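Plurum 488 Countertop Dishwasher
Owner's Guide, revised February 1, 2024

9. First Set-Up and Your First Load

By now you should have the machine out of its carton, the foam blocks out from under the basket, and the door tape peeled off (all of it, please, including the strip along the hinge that people tend to miss). Set aside an unhurried hour for this section. Most of that is the machine running by itself, so you can have a cup of coffee and get to know the sound of it.

9.1 Placing the machine

1. Pick a level counter near the sink and a grounded outlet. The heater draws 1,000 watts, so don't share the outlet with a kettle or a toaster.
2. Leave a hand's width free behind the machine for the hoses and open the door all the way to be sure it clears your faucet.
3. Turn the front feet until the machine stops rocking. A quarter turn is usually plenty.
4. Clear yourself a second spot, on a table or another stretch of counter, where dishes can be sorted going in and put down coming out. Any tray with a rim will do for the small pieces.

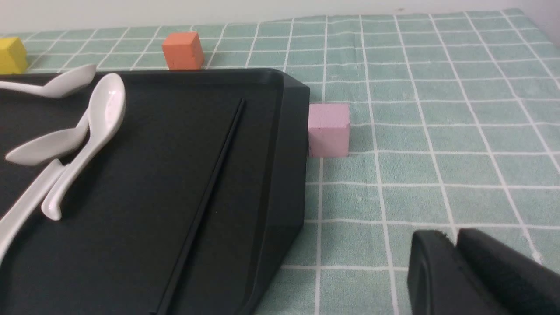
Figure 9-1. White ceramic spoons on a black tray.

CAUTION: Never run the machine on a cloth, a towel or a folded blanket, however noisy you find it on the bare counter. The air inlet is underneath. If the hum bothers you, ask your dealer for the Sorow foot pads, which stick to the four feet and leave the inlet open.

9.2 Connecting the water

You have two choices here, and you can change your mind later without undoing anything. Many of our owners start with the fill cup and move to the faucet once they've decided the machine is staying.

Using the fill cup:

1. Lift the round cap on top of the machine.
2. Pour in cold tap water. The cup holds 500 milliliters, and you simply keep filling and pouring until the machine beeps.
3. Close the cap. The wash programs won't start with it open.

Using the faucet:

1. Unscrew the aerator from your faucet and put it somewhere safe.
2. Hand-tighten the Irngate adapter onto the faucet. If it wobbles, add the thin washer from the parts bag.
3. Push the clear hose onto the adapter until it clicks, and the other end onto the inlet marked with a drop.
4. Open the cold tap slowly and look for drips. A drip at the adapter nearly always means the washer has gone in crooked.

With either choice, the gray drain hose goes into the sink. Its end must sit lower than the bottom of the machine, and please don't push it down into the drain opening itself. Clip it to the side of the sink with the hook provided.

NOTE: Hoses packed in cold weather can be stubborn. Rest the ends in warm water for a few minutes and they'll slide on much more willingly.

9.3 The work surface

A word about what goes around the machine, as we get a good many letters on the subject. Steam comes out at the top of the door near the end of each program, and it will find the underside of a wall cabinet if there's one right above. Pull the machine forward to the counter's edge while it runs, or leave the cabinet door open. Textured and patterned surfaces are fine beside the machine. Just wipe them down now and then so detergent doesn't settle in.
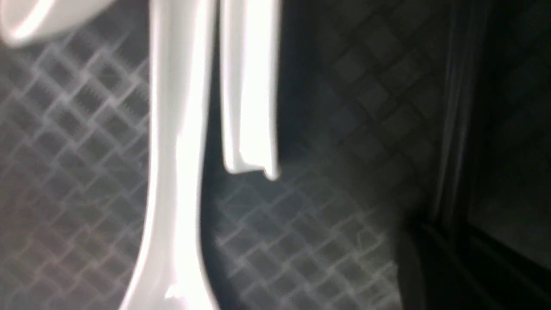

Figure 9-2. Gray surface with a diamond lattice pattern.

9.4 The empty run

Run the machine once with no dishes in it before you wash anything. There may be a little factory water in the pump, and the run carries it away.

1. Check that the filter at the bottom is seated. Turn it to the right until the arrows meet.
2. Close the door and press Power.
3. Press Program until the light next to Rinse comes on.
4. Press Start. You'll hear a short hum, a pause, and then the spray arm.
5. When the beeps sound, wait for the lock to release and open the door a crack. Let the steam drift off before you reach inside.

If the display shows a blinking drop, the machine is asking for more water. Add another cup and press Start again. You haven't hurt anything!

9.5 Sorting before you load

We're fond of sorting, and we hope you'll humor us. A compact machine rewards it more than a big one does. Scrape the plates, empty the cups, and lay the small things out where you can see them so nothing travels into the basket that doesn't belong in there. Children's toys, bottle caps and rubber bands have all been fished out of filters at our service desk.

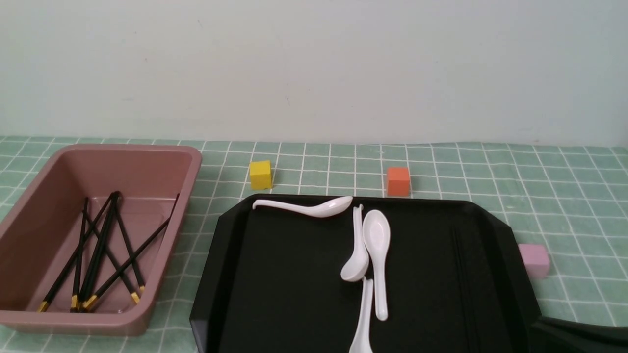

Figure 9-3. A table with trays and utensils set out on it.

1. Put plates in the back rack, facing the center.
2. Set bowls and cups upside down on the front rack, tilted a little.
3. Stand forks and spoons in the cutlery basket with the handles down, mixing them up so they don't nest. Knives go handle up.
4. Lay ladles and other long tools flat across the cups.
5. Spin the spray arm by hand. If it touches anything, move that thing.

CAUTION: Keep cast iron, crystal, and anything with a glued handle out of the machine. Lacquered and bare wooden pieces should be washed by hand, too. For plastic, look for a dishwasher mark on the bottom, and if you can't find one, play it safe.

9.6 Slim pieces

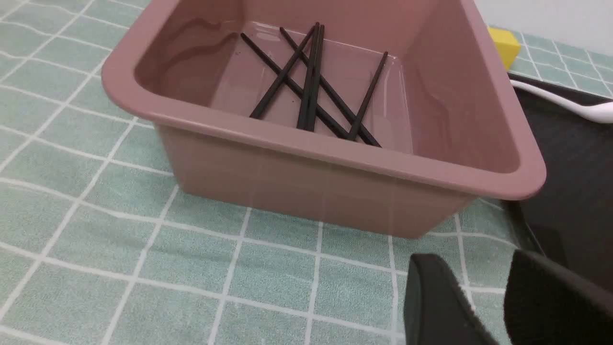
Kavanagh

Chopsticks, skewers, straws and thin-handled cocktail spoons deserve a section to themselves. They like to slip through the bottom of the cutlery basket, and once through they can stop the spray arm cold. Use the lidded insert from the parts bag and snap the lid shut before you load it. If the insert has gone missing, a small mesh bag with a drawstring does the same job nicely. Gather the slim pieces in a tub of their own while you clear the table and you'll have them all in one place when it's time to load.

9.7 Your first real wash

1. Add detergent to the cup in the door. One level spoonful of powder or half a tablet is enough for this size of machine.
2. Choose Everyday. Save Heavy for baked-on pans.
3. Press Start, and leave the door closed until the beeps.
4. Unload the bottom first, then the top, so drips from the cups don't land on your clean plates.

White film on the glasses after a few loads points to hard water. See Section 12 for the rinse aid settings. Owners who put the machine away for the season, say from June on at a cabin, should read Section 14 first and drain the pump.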